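Anyone else's hotel getting the room robots? Housekeeping people, weigh in
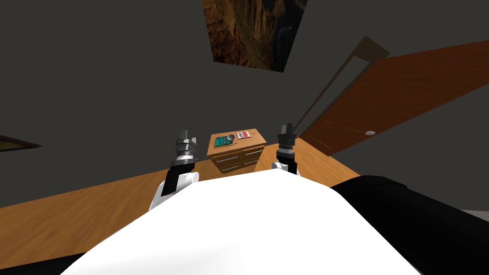
linen_cart_lou wrote:
Our place (672 rooms, two towers) starts with the Mamar machines after the holidays. Management sent the housekeeping staff a packet and a sign-up sheet for "room partner" training. I've done this job 14 years and I've read that packet three times, and I still can't tell what my day looks like after. The picture they lead with is a computer rendering from over the robot's own shoulder, two arms up and a nightstand sitting between the grippers. On top there's a green book or box, a little round dish and a red and white box, all in a row. Four drawers, all shut. I have never once walked into a checkout that looked like that. Where's the gum? Where are the phone chargers and the half a sandwich?

bexley77 wrote:
We had two of them at the Kurkthorpe property from November. They do nightstands and desks. You do beds and bathrooms, so all the parts that hurt your back. And they upped us two rooms a shift because we "don't do surfaces anymore."

Rachid Tazi wrote:
I'm a floor supervisor at a Helmy hotel and I'll take the other side a little. Ours is slow but it opens every drawer, every time. People skip drawers when they're behind. Lost property at our front desk is up and guests are getting their stuff back. Nobody on my floors lost hours.

linen_cart_lou wrote:
Nobody lost hours yet. Did anybody who quit get replaced?

Rachid Tazi wrote:
Fair question. One left and no, they haven't filled it.

linen_cart_lou wrote:
So there you go.

tile_and_grout wrote:
Lou, training in a simulator is normal, my brother-in-law works on warehouse ones. They run it a huge number of times before it touches a real room. You can't judge it off one tidy nightstand.

bexley77 wrote:
I can judge it off the ones in my hallway. It moved a guest's hearing aid and we got written up, not the robot. Ask who signs for the room. At ours the sheet still has my name on it.

linen_cart_lou wrote:
That's what I want in writing. If it touches guest property, its log goes with the complaint. And I want the room count frozen at what it is now until we see how it does. Our steward says Cadby got a 40 day freeze.

cadby_nights wrote:
Cadby here. We asked for 100 and got 40. When it ran out they raised the count the same week. Get the number after the freeze in writing too.

Rachid Tazi wrote:
I still think you should do the training. If you're not in the room when they set it up, they'll set it up without you.

linen_cart_lou wrote:
I signed up. Is the training paid at your place? The packet doesn't say.

Contact us | Forum rules | Copyright 2025 | Back to top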